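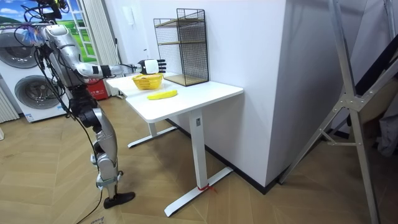

I spent a November afternoon at the Uruddale lab watching a humanoid robot work on putting fruit in a basket, and I had way more fun than I expected! The project is called Brillasus, and the goal is to collect 700 examples of one small kitchen chore. When I stopped by they had 345 saved, so they're just short of halfway.

The chore goes like this: a banana and an apple go into a little yellow basket, and the basket goes onto the wire shelf at the back of the desk. Every run gets recorded from the robot's own viewpoint and from the side, and then the whole pile goes to the learning system (that part happens over at Dultitz, where the bigger computers are).
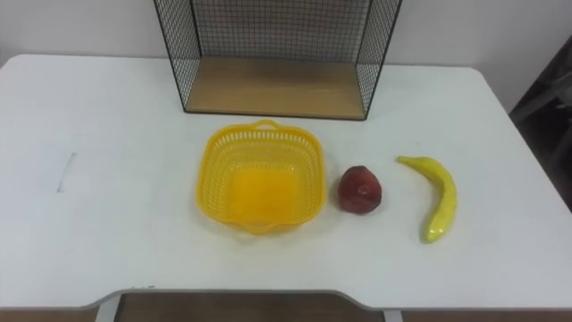
Fifteen good runs an hour

I asked what a decent pace looks like and was told 15 keepers an hour, with 19 as the house record. Runs where the fruit rolls off get saved too, in a separate folder. The crew shifts the starting spots a little between runs, and I got to pick a few of them myself, which made me feel very important.

The part I kept leaning in for was the two-handed lift.

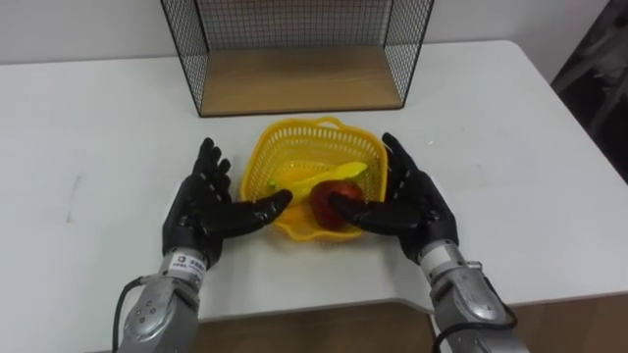
Both hands at the basket, with the banana and apple inside.

I figured the fruit would be the hard bit, but the crew worries more about the shelf. The hand has to go in between those mesh sides without bumping them, and the reach is a long one from where the robot stands.

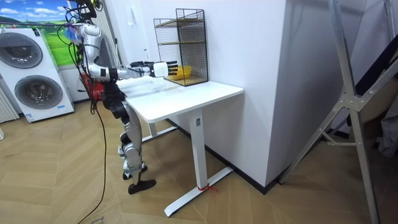

They want plenty of examples of that reach, from slightly different angles, before they start the first round of training. Amarasinghe, the company paying for the work, would like to see spoons and cups next. I've already asked if I can come back for the cups!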